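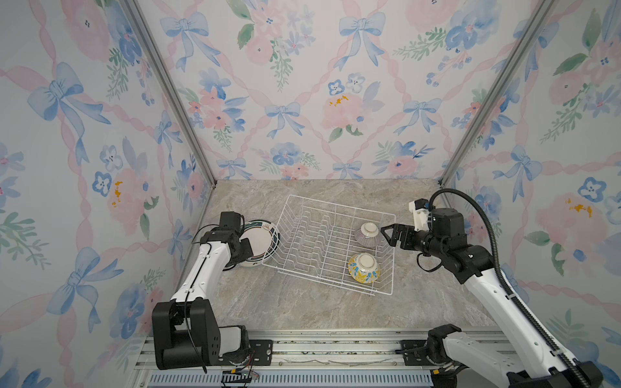

Roses, bows and two bowls in the rack. Sunday, 2026-04-12.

The Ximena Ibarra interview is finished and I'm putting it up in four parts over on Clultel. Some notes here first for people who don't know her work or only know the wigs.

Ximena has hosted the drag night at Hololell for seven years. Before that she did wigs and alterations for other queens and didn't perform at all. She performs under her own name, which a lot of people assume is a stage name. It isn't.

She started hosting when the regular host got the flu and the show was in two hours. She wore a dress she had made for someone four inches taller. She told jokes between numbers and didn't lip sync until the following month.

Part one is mostly about that first year. Hololell had a bar on one side and a stage that was a riser with carpet stapled to it. The changing room was the hallway to the kitchen. She says the fryer smell got into everything with feathers on it.

Part two is about wigs. I cut this the least. If you style hair at all you will probably want the section on lace fronts and how she fixes one that has lifted mid-show. She uses less glue than I would have guessed and she lets it sit longer.

She also says what she charges, which performers usually won't do on the record. I asked twice if she wanted it left in. She did. Her view is that newer queens underprice their work because they have no idea what anyone else is getting.

Part three is the Carrillo. For those not local, the Carrillo is the old theater on the hill, 321 seats, mostly plays and school concerts. In December she took her show there for the first time. A different kind of room entirely. People sit down and face forward.

She had to rewrite most of the act. At Hololell she talks to whoever is nearest and the whole bar can hear it. At the Carrillo the front row was in the dark and she couldn't see who she was talking to. She asked for the house lights halfway up and did the second half that way.

The tip question came up too. People at a theater don't know if they're allowed to walk up with a dollar. She stopped the show and told them they were. After that there was a line in the aisle.

Part four covers Vengate, the touring revue she did one season with and left. I know that's the one people will skip to. She's fair about it. She liked the cast and the costume budget. She did not like doing the same set in the same order every night with no talking.

I asked if there was a falling out. She said no, her contract ended and she didn't sign the next one. I've seen other versions of this posted as fact. I'm going with hers.

Something that didn't fit in any of the parts: she keeps a notebook of every song she has ever performed, with the date and whether she'd do it again. She read me a page. A lot of it was "no."

Also left out, a long stretch about shoes. She buys them used and has one repair guy for the heels. She asked me not to print which shop because he's already backed up.

On length. The full transcript ran over 4000 words after I took out the parts where we were ordering food. I trimmed for repeats and fixed a few names. She read it before it went up and changed one thing, the title of a song I had wrong.

A few people asked if there's audio. There is, but we were in a diner and you can hear the next table better than you can hear her. I'm not posting it. Next time I'll bring a mic.

If you want to see her, she's back at Hololell on Fridays. Doors are at eight and she goes on closer to nine thirty. Bring small bills. The bar takes cards but the queens mostly don't.

No plans for another Carrillo date that I know of. I asked and she said she'd like to, but the theater's calendar fills up early and she'd want a bigger cast with her this time.

Part one is up now. Part two goes up tomorrow once I finish checking the spelling on the wig brands. If you have questions for her, reply to this post and I'll pass them on.

Adding one since I got asked right away: yes, she takes commissions, wigs only, no dresses. Message her through the Hololell page. She's slow to answer on show days.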